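Siltero hand-demo set, README

Last touched 3 February 2022

Hi, and thanks for grabbing this! Siltero is my set of two-handed demos, all done with a gripper in each hand and no robot arm anywhere near it. I pick things up, hold them, put them down, and the policy learns from that later on. There are 1,268 episodes in this release — the next batch should land in September.

Everything is small household stuff: paper cards, socks, little boxes, clothespins. I like thin things best, they're so much harder to grab than blocks.

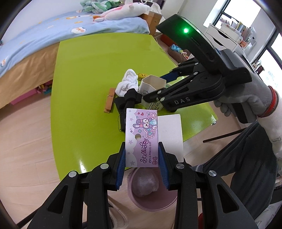 Each episode is one folder with the video, the finger widths and a short text label (I typed those myself, so please forgive the typos). Train on the first 900 if you want to match my numbers, and leave the last 100 alone for testing.

Known problems: the left and right clocks drift a bit in Jundcombe episodes, and 50 of the labels just say "tidy up". Sorry! I'll fix those when I get the time.

To load it, run load_siltero.py and point it at the top folder.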